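Fixing False Stops Under Street Lamps on the Leltix Path Robot
Updated December 27, 2025

If your Leltix runs fine all day and then stops dead at the same lamp post every night, the front camera is probably being blinded. We had this at our Havley site for most of August before we worked it out. The robot would come up to a lamp, slow down, halt and log fault 71 (front view degraded). Sometimes it cleared by itself. Sometimes it sat there until a person walked out and reset it.

Fault 71 is the safe outcome. The bad one is when the robot doesn't log anything and keeps rolling with part of its view washed out. On one of our runs it drifted off the pavement and put a wheel in the grass before the bumper switch cut the drive. Treat repeated 71s as a safety problem and take the robot off night duty until you finish the steps below.

What you need
Lens tissue and lens cleaner (no glass cleaner, no paper towels)
A hand blower
A small flashlight
The service laptop
A second person for the night test

Before you start
Press the emergency stop, wait for the beacon to go out, then pull the drive key. Do not clean the camera window with the drive live. The robot can read a hand leaving the lens as a cleared obstacle and start moving.

Step 1. Pull the log
Connect the laptop and open the fault history. Sort by location, then by time. If the stops are scattered along the route, you have a different problem and should check the cable behind the camera first. If they pile up near lamps, keep going. Ours were nearly all on the Hendon path, where the lamps stand right at the edge of the paving.

Step 2. Save a still from the front camera
Do this at night, before you clean anything. Park the robot facing the lamp, key out, and save a frame from the live view. You will want it for comparison later, and it is easy to forget once you have the tissue in your hand.

Step 3. Check the window with a flashlight
Hold the flashlight low and to one side so the beam skims across the surface. Dust shows as dots. Wipe marks show as fine parallel lines. A scratch will catch a fingernail, a smear won't.
Our window had been wiped every morning with a dry shop rag, always in the same direction. In daylight it looked clean.

Step 4. Clean it
Blow off the grit. Put the cleaner on the tissue, never on the window itself, and wipe from the center out in small circles. Use a fresh tissue for the second pass. Let it dry and check again with the flashlight. If lines remain, replace the window. Polishing makes the haze worse and we wasted an evening on that.

Step 5. Lower the exposure ceiling
Under Camera, Front, Night, find Exposure Ceiling. Ours came set to 40. We run it at 8 on lit paths. Change it, save, and restart the camera service. On unlit stretches 8 is too dark, so if your route has both, set it by zone. The zone editor is slow - save after each one.

Step 6. Check the blind stop
With the wheels off the ground on stands, put the key back in, release the emergency stop and start a slow forward command. Cover the camera window with a dark cloth. The wheels must stop and fault 71 must appear. If the wheels keep turning, hit the emergency stop and do not put the robot back in service. Call your dealer (ours is Amarasinghe) and ask for the stop logic to be reloaded.

Step 7. Compare stills
Take the robot back to the same lamp and save another still from the same spot. Look at three places: the lamp, the area straight under it, and the ground beside the path. A bright core and a halo are normal for this camera at night. Long thin streaks running out to the sides are what you are trying to get rid of. One side can be worse than the other. In the still below they reach a lot farther to the right than to the left, and the lamp fixture is lost completely in the glare. The pole and the path edges still read well enough to steer by, but anything up beside the lamp head would be hard to pick out. 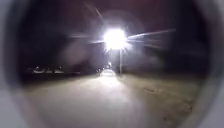

Step 8. Walk the route
Run the robot at walking speed with one person beside it, within reach of the emergency stop, and the other on the laptop. Go past every lamp in both directions. Write down any slowing, even if no fault is logged. Two clean nights in a row and it can go back on the schedule.

Replacement windows
We now change the window every 1,000 operating hours, or sooner if Step 3 shows lines. Keep one spare on the shelf with the film still on it.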